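The Canteen Tray Comes Back

In Prakbridge, lunch used to be something people ate in their cars. The town's three big employers closed their staff canteens one after another, and for most of a decade the parking lots filled up at noon with people holding sandwiches over their laps. Now the canteens are opening again, and they look a good deal like the ones that went away.

Margit Fekete ran the kitchen at Cuypers, the packaging company on the river road, until it was shut. She was hired back last March to start over. Her budget was small and her space was smaller, a former mail room with one window and a drain in the wrong place.

"They asked me for a concept," she says. "I told them soup, a main dish and something sweet. That was the concept."

She serves 47 people on a normal day, more when it rains. The menu changes daily but stays inside narrow limits: bean soup, chicken and rice, stuffed peppers, noodles with cabbage. A full lunch costs less than a sandwich at the gas station across the road.

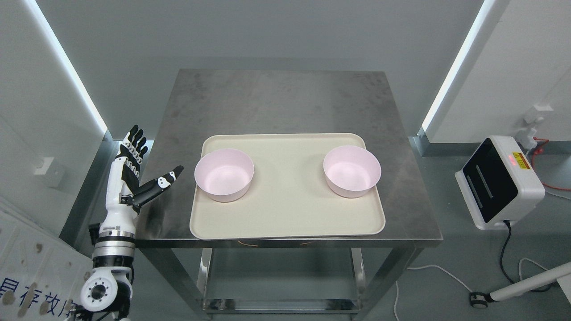 The first argument at Cuypers was over dishes. Management wanted paper boxes, which need no washing and can be carried back to a desk. Fekete wanted trays, partly from habit and partly because a tray makes people sit down. A cream-colored tray with a raised rim will hold two round bowls with space left between them, and that space is where the bread goes. She got her trays, but she had to find room for a dishwasher, and the first one leaked for a week.

The case for paper isn't a foolish one. Washing takes staff, and staff is what most small kitchens lack. At Hovley, a window maker on the other side of town, the canteen opened with boxes and still uses them. Workers there have staggered breaks and many of them eat outdoors when the weather allows. The kitchen has two employees and closes by two in the afternoon.

Fekete has eaten there and says the food is good. She does not like the boxes. Soup goes in a cup with a lid, and by the time people find a place to sit, they are drinking it on the way.

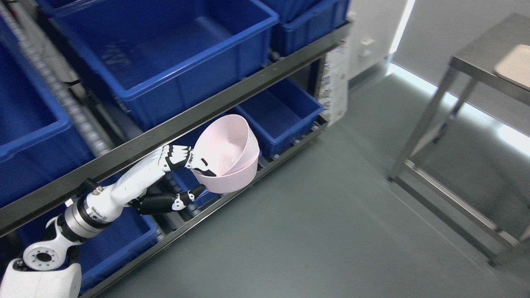 Money decides most of it in the end. Neither kitchen covers its costs from what people pay at the counter, and neither was expected to. Cuypers pays the wages and the power bill. Hovley pays for everything except the ingredients. Both companies treat the loss as part of what it takes to hire in a town where the bus runs once an hour and the nearest restaurant is about 10 minutes away by car.

The third canteen, at the Sodon laundry plant, is due to open in March. The plans show long tables, which the workers asked for in a survey, and a serving hatch where the old time clock used to hang. Sodon hasn't settled the question of dishes yet. Its managers have visited both of the other kitchens and took notes at each.

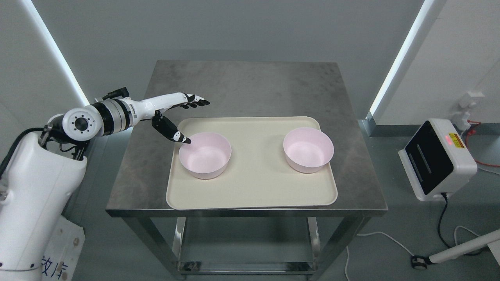 Two bowls to a tray, on a stainless steel table.

Fekete has offered to lend Sodon her recipes, though she warns that they were written for her own pots and come out thin in anything wider. She has also passed along the name of the man who fixed her dishwasher.

Her own plans for the spring are modest. She wants a second window, or failing that a better fan, and she wants to move the bread to the far end of the counter so the line stops backing up into the hall. She tried it once in the fall and people complained, so it went back. She intends to try again after the holidays, when fewer of them are in.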